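Blog > Clubs and Other Bad Ideas > Robotics

Prev | Next | Archive | Subscribe

Our club has spent most of October on a toy made for toddlers. I want that written down somewhere before Judite Antunes turns it into "a manipulation benchmark" in the end-of-term report.

The deal is simple enough. The Erkside student challenge gives every team the same sort of job: shapes, a block with holes, an arm, four minutes. Shapes in the right holes score, shapes anywhere else don't. A three-year-old would be done and asking for juice. Our arm, which we call Omari for reasons that left with last year's seniors, needs a running start and some emotional support.

I joined to write code. What I do is put the pieces back. Teresa Cardoso keeps a notebook of every attempt and we're aiming for 2000 before the competition, so you can work out how my evenings look. At our current pace I expect to finish in 2037, possibly with a degree.

The star is my personal enemy. If the gripper has it turned even slightly wrong, it sits on the edge of the hole and sulks. The arch is second, mostly on account of Vasco Azevedo insisting that it's easy and then leaving the room whenever it's up. Raquel Figueiredo rewrote the grasp code over one long evening, and our success rate on the plain rectangle went up to 75 percent. We bought a cake. The next day the rate went down again and we ate the cake anyway.
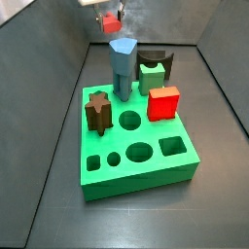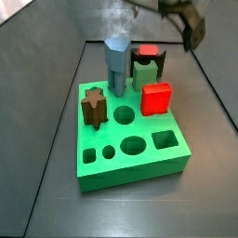

The green block and its crowd, from two moments of the same session. The close-up is next.

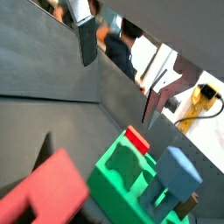 Why not just program the position of every hole and be done with it?

We tried that first, and it works until somebody bumps the block. The rules also let the judges move it between rounds, so the arm has to find the holes by camera each time.

That answer took us three weeks to arrive at, by the way. Aurora Torres had read the rules on day one and mentioned it twice. She has been very gracious about it, in the sense that she only brings it up at meetings.

Next on the list is the let-go. Omari is pretty good at holding things and has strong feelings about releasing them, so pieces that were lined up fine get a little farewell twist on the way out. Raquel thinks it's the finger pads. Vasco thinks it's the code, meaning Raquel. I've been asked to order new pads and to stay out of it.

If anyone from the Zonda team is reading, we're doing great and you should be very worried.

6 comments | 11 shares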